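**PRESS RELEASE**

**Vernville, October 6, 2023**

# Vernville students open robot-arm challenge to schools across the region

The robotics club at Lengyel Technical School in Vernville has opened entries for Stivadix, a student competition in which teams program a robot arm to clear a cluttered table. Every run takes place in simulation, so schools without a robot of their own can enter on the same terms as those with one.

Stivadix began last year as a term project for one class. The club has since rebuilt it with help from Pitent, a local software firm that provides computing time and two mentors. There are places for 24 teams in this first open round, and entry is free.

Each team is given the same simulated arm with a two-finger gripper, and the same furnished room. The objects on the table change from one round to the next. Some have simple shapes that a gripper can close on from almost any side. Others are rough and uneven, and the program has to work out where to take hold before the arm comes down. 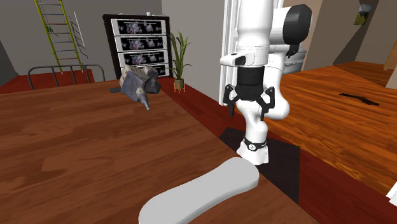
"We wanted the room to look like somebody lives in it," said Aranka Kozma, the student who leads the scene-building group. "If you train on a bare table, your program falls apart the first time there is a chair or a plant behind the thing you're looking for. Most of our first entries did exactly that."

Teams may use the views from the simulated cameras and the position of the arm's joints. They may not read object positions directly from the simulator during a scored run. A run ends when the table is clear, when the time limit is reached or when the arm strikes the furniture.

Lengyel's own students have been working with the new rooms since the start of term. They have recorded 3,000 practice runs, which will be given to all entrants as a starter set, together with a short guide and a sample program. The guide was written by second-year students and checked by Magdolna Kun, who teaches computing at the school.

"A lot of the work is dull, and I tell them so at the beginning," said Ms Kun. "You change one number, you run it again, you write down what happened. The students who keep good notes get further than the ones who write clever code and can't remember what they changed."

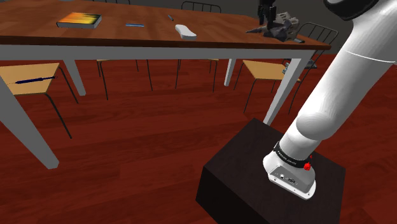 *A Stivadix practice room, with the simulated arm beside the table and its gripper above an irregular object.*

Scoring has been changed following comments from last year's class. Speed now counts for less, and points are taken off for dropped objects. Teams also hand in a written log, which the judges read before they look at the results.

Imre Kelemen, head of training at Pitent, will chair the judging panel. "We take on school leavers every year, and what we look for is whether they can explain a failure," he said. "A log that says 'the fingers came in too wide and here is why' is worth a great deal to us."

The simulator runs in a web browser, and the heavier calculations are done on Pitent's machines. Each team will receive 200 hours of computing time - enough, the organisers say, for a group meeting after school twice a week. Unused hours cannot be passed to another team.

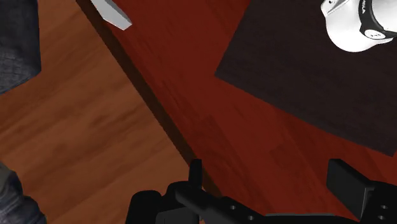
Camera placement is left to the teams. They can choose a view from across the room, a view from close to the gripper, or a combination, but the choice has to be fixed before a scored run begins. Silvan Grabner, a final-year student at Lengyel, looks after the camera settings and will run an online help session for entrants each Wednesday afternoon.

"People usually start with the wide view because it's easier to follow," he said. "Then they find they can't see the fingertips properly and they add a second one. We've left plenty of room in the guide for that part."

**How to enter**

Teams must have 4 members, all aged between 14 and 19, and one adult contact from their school or club. Mixed teams from two schools are welcome. Entries close at the end of October, and joining details will be sent to the adult contact once a place has been confirmed. If the round is full, later entries will go on a waiting list.

**Press contact**

Gerrit Visser, Stivadix press desk, Lengyel Technical School, Vernville. Interviews with students can be arranged on school days after lessons. Further pictures are available on request.

**ENDS**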